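Textiles in the Home, Unit 4: Fleece, folding and putting away
Handout prepared by Krystyna Grabowska

Welcome back! August is a great time to do this unit, when everyone's winter layers are in heavy use and starting to look a bit tired.

1. Getting to know the fabric
Fleece is a knit that has been brushed up until the surface goes fuzzy, and all that trapped air is why it's so lovely to wear. Brushing also leaves loose fibre ends, and they roll into pills. Look closely at a grey fleece and you'll find tiny ones all over, plus the odd speck of lint.

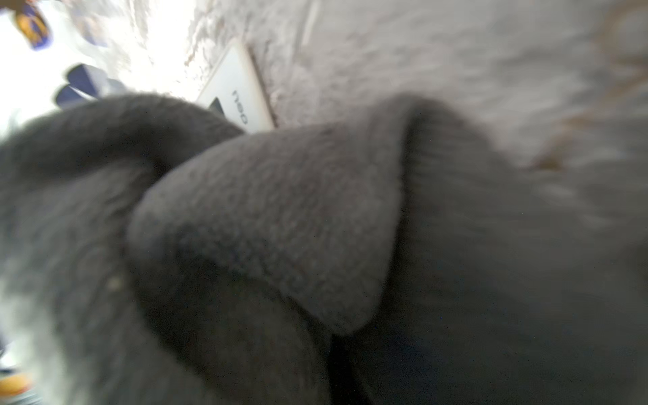 Run your palm both ways over your own garment and note where the colour seems to change – the nap lies in one direction, and a bunched-up fleece can look like three different greys. Wash it inside out, cool, with no softener.

2. Folding
Lay it front down and smooth it from the centre. Bring the sleeves in, fold the sides to the middle, then fold up from the hem. Florencia Riquelme's group at Drundell got up to 25 done in one session, which is terrific going!

3. Hard cases and soft things
A hard-shell case with latches keeps its shape in a cupboard, so give it the floor or the bottom shelf and stack the soft things higher. Put a label on top where you can read it.

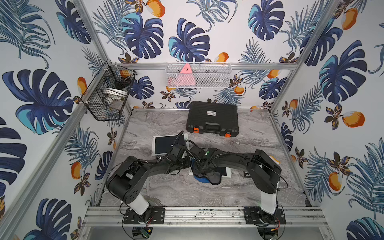 4. For next time
Bring one pilled garment and a fabric comb. Read the Skindwood notes to page 49.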